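Botano Institute for Household Automation
1/1/24

1. Can a machine make a bed or fold a blanket yet? The Institute receives this question often. Our present answer is that it can do parts of the job, under supervision.

2. Bedding remains among the hardest household chores to automate. A plate keeps its shape when lifted. A fleece blanket does not, and a floral print offers few reliable cues as to where the cloth ends. 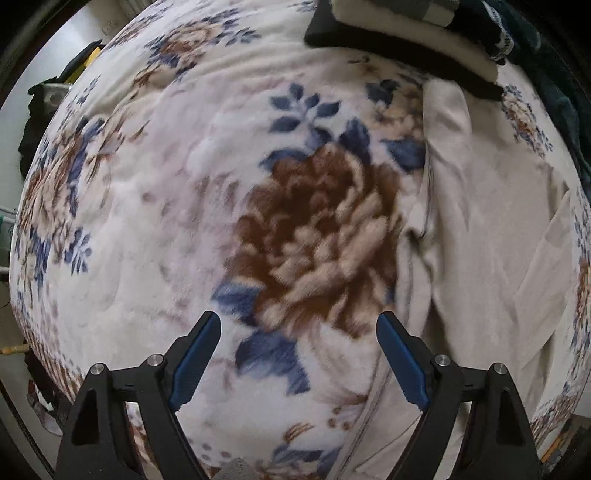

A two-finger gripper must first find an edge. In the Kilwood trials, that search took up most of the working time. People do the same thing by feel and seldom notice.

3. Grasping is the second problem. A pinch must take in the layer that is wanted and leave the layer beneath it. Hems help – they give the fingers something firm to close on. 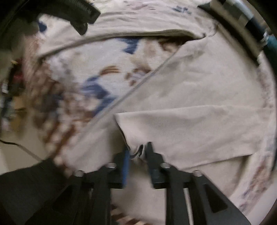 4. Our Kilwood team logged 2744 grasp attempts on blankets, sheets and covers. Results on single flat layers were encouraging. Results on piled bedding were not.

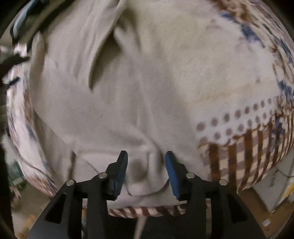
Where a plain gray fleece rests on a patterned cloth, the boundary is easy for a person to see. Creases and shadows can still mislead software into reporting an edge in the middle of the fabric.

5. Speed also matters. Westex, our shop-floor partner, asks for a folded item every 30 seconds. Golshifteh Ghaffari, who leads our textile work, considers that target out of reach for mixed bedding this year.

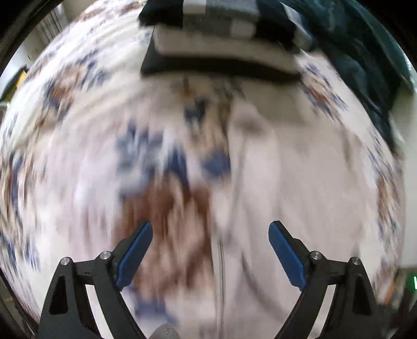
6. The Institute will publish its full findings in February. Households should not plan on handing over the bed just yet – towels are the more likely first step.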